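Packing Bottles and Refills - Frequently Asked Questions

Search the help pages... Go

Last updated: 2 February 2021

Welcome to the packing page for the Meltard refill exchange! Members send each other spare bottles of soap, cleaner, shampoo and so on, and the questions about how to box them up never stop coming in, which we love.
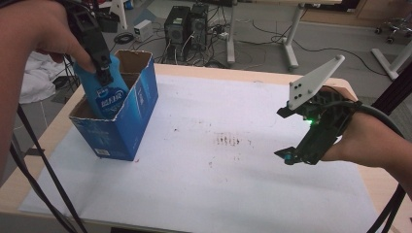 CHOOSING A BOX

Do I have to buy a new box?

Please don't! A box that has already had one life is great. Printed ones, plain ones, the deep blue ones that some grocery items come in, they all work. Slightly crumpled corners at the top are fine. What we can't accept is a box with a soft bottom. Press your palm flat on the inside and lean on it a little. If it gives, put that one in the recycling and find another.

My box has no top flaps. Can I still use it?

Yes, as an inner box. Open-topped boxes are wonderful for this because you can drop a bottle straight in from above and see what you're doing. Pack your bottle upright, then set the whole thing inside a larger carton that closes and can be taped. Members dropping off in person at the Pralach counter can bring the open box as it is.

If the flaps are only folded down inside, you can pull them back up and tape them shut, but check that they haven't torn along the crease.

How tall should it be?

Taller than the bottle, by two fingers at least. Stand the bottle next to the box before you put it in - it's a quick check and it saves unpacking everything later. A tall, narrow box holds a single bottle much better than a wide one, where the bottle will find a way to lie down.

Do I need to cover old barcodes and stickers?

Shipping labels, yes, every time. Cover them or peel them off. Small product barcodes near a bottom corner have never caused us trouble, but a strip of paper tape over the top takes a second if you'd like to be on the safe side.

PACKING THE BOTTLE

Which way up does it go?

Cap up, always. Hold the bottle near the top and lower it in base first, so that you keep your grip until the base touches the cardboard. Dropping it the last few inches is how bottoms get punched out of boxes, especially with the big sizes.

Keep the box on a table while you do this. The floor is hard on the back and it's easy to tip the box with your foot.

What goes around it?

Anything light that fills space. Crumpled newspaper, old tissue paper, egg cartons torn into strips, a clean dishcloth if you want to send a little extra (people adore this). Do the bottom first, then the bottle, then push the filler down the sides with a wooden spoon. Give the box a gentle shake. If you feel the bottle move, add more.

How do I stop a cap from leaking?

Tighten it, then run tape around the seam between the cap and the neck. For pumps, turn the head to the locked position and tape that too. Then a plastic bag around the whole bottle, tied at the top. Bread bags are the perfect size for a lot of bottles!

We logged 281 packages last September, and the few complaints we had were nearly all pumps that hadn't been locked.

Can two bottles share a box?

They can, and it's a good way to use up a wider box. Put a folded piece of cardboard between them so the sides don't rub. Try to pair bottles of the same height. Please keep bleach on its own, with no other cleaners anywhere in the same box.

Is there a weight limit?

25 pounds for a full carton. If you can't lift it from the table with your elbows bent, split it in two.

LABELS AND LANGUAGES

The label on my bottle isn't in English. Is that OK?

Of course! We have members who read Chinese, Vietnamese, Spanish and plenty more, and lots of them are delighted to find a brand they grew up with. Leave the original label on and don't tape over any of the writing. On your packing slip, write what's in the bottle in plain English, such as "dish soap" or "fabric softener." If you aren't sure what it is, ask before you send it. The Văn help board is very good at this, and answers usually come within the day.

What if the label has come off completely?

Then we can't take it, even when you're certain what's inside. Use it up at home.

Do I write anything on the outside of the box?

Three things: your member number, an arrow pointing up, and the word LIQUID. Thick marker is best. On a dark printed box marker won't show, so write on a piece of plain paper and tape it to the side.

DROP-OFF AND PICKUP

Where do I bring my boxes?

The Pralach counter is at 52 Plovunura Road, through the side door and on your left. There's a long table for last-minute packing, with tape and scissors you can borrow. Filler paper is free when we have it, and we usually have piles of it.

Can I pack at the counter?

Yes, and it's fun, come along! Bring the bottle and a box and leave yourself ten minutes. Regulars will happily hold the box steady while you tape.

How long before my box finds a new home?

Dish soap and laundry liquid go fast, often the same week. Shampoo takes longer. Very strong scents can sit on the shelf for a month - then somebody comes in who loves lavender and takes the lot.

What happens to the boxes afterward?

They go around again. Members flatten them and bring them back, and the sturdy ones come through several times. We passed 737 returned boxes on the tally sheet by the door, and the sheet is now on its second page.

My bottle arrived dented. What should I do?

A dent with no leak is nothing to worry about. Squeeze the opposite sides gently and most plastic bottles pop back. If there is a leak, stand the bottle in the sink, take a picture of the inside of the box, and send it to us with the number from the slip. We'll match you with another one.

Didn't find your question? Write to the Meltard help desk or ask at the Pralach counter.

Contact | © Meltard Refill Exchange | Back to top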